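Bench Notes, Skevine Automation Group newsletter
June 2024

Cutting cell: false grip signal and the two-arm interlock

Readers who follow the cutting work at Utinthorpe will know that the cell was taken out of service for nine days last month. Desta Abera has now closed the fault report and the main findings are set out below. No one was hurt and no hardware was replaced apart from one cable.

The task is a simple one on paper. One arm holds a black knife and divides a lump of pink modelling material on a steel plate, while the second arm stays near to steady the work or clear it. The controller, which we call Ayele after the village where the first version was written, lets the second arm approach only when the knife is reported as held and still. That report comes from finger position and motor current in the gripper, read together.
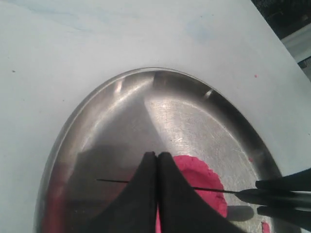
On run 1,235 the report was wrong. The knife had rotated in the fingers by a few degrees during the downstroke, and the fingers had closed slightly further than usual to follow it. Current stayed above the threshold, so Ayele passed the grip as good. The second arm was released and moved in along its normal path, with the blade no longer lying where the model put it. Contact was made between the flat of the blade and the wrist of the second arm — a light touch, but enough to trip the torque limit and stop both arms.

The stop itself worked as designed. The recovery did not. On reset, the controller opened both grippers before it had backed either arm away, and the knife was dropped from a height of 88 mm. It should have stayed in the fingers until an operator had confirmed the release. 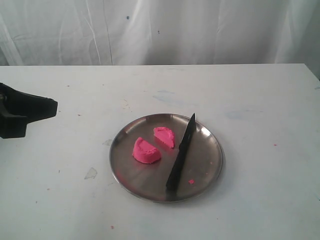
FAULTS AND SAFETY

Two separate faults were found. The first was the grip check, which tested for force and took no account of slip. Going back through the logs of 2,153 runs, Aqeel Kakakhel found 245 in which finger position had drifted during the cut by more than the new limit allows. In almost all of them the arms had cleared each other by luck of geometry. The second fault was the order of steps in the reset routine, carried over from an older pick-and-place job at Plislow where the grippers never held anything sharp.

A worn signal cable on the knife arm was also replaced. It had nothing to do with the event, but it was causing dropped readings and made the logs slow to read.
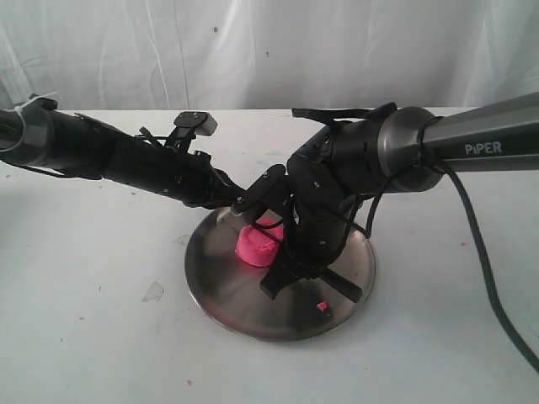
The new interlock works on distance as well as grip state. Each wrist now carries a keep-out volume, and the volume around a wrist holding a blade is extended to the full length of the blade plus a margin for rotation. Setting the margin took longer than expected. With both arms brought in over a plate, one gripper's dark parts close against the other arm's wrist, a generous margin stops the job altogether, and a tight one gives no protection against the slip we recorded. Desta settled on a margin that shrinks with approach speed. Cabling is not modelled, and the thick black lead that curves down to the table from the end of the grey link has to be kept clear by hand before each session.

The reset routine has been rewritten. After any protective stop, the arms hold position and grip. An operator then retracts them one at a time in jog mode, the empty arm first. Release of the knife is a separate command with its own confirmation, and it is refused if the fingers are more than 10 mm above the plate.

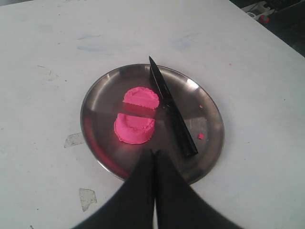

Can the cell be run with the old grip check if the new one keeps tripping?
The old check has been removed from the build and should not be restored from backup. If the new one trips more than twice in a session, clean the finger pads, repeat the grip calibration and send the log to Aqeel.

The cell is back in use at reduced speed. Full speed will be reviewed in August, once there are enough runs under the new limits to compare. Anyone using a copy of the Plislow reset routine on another cell should tell Desta which version they have.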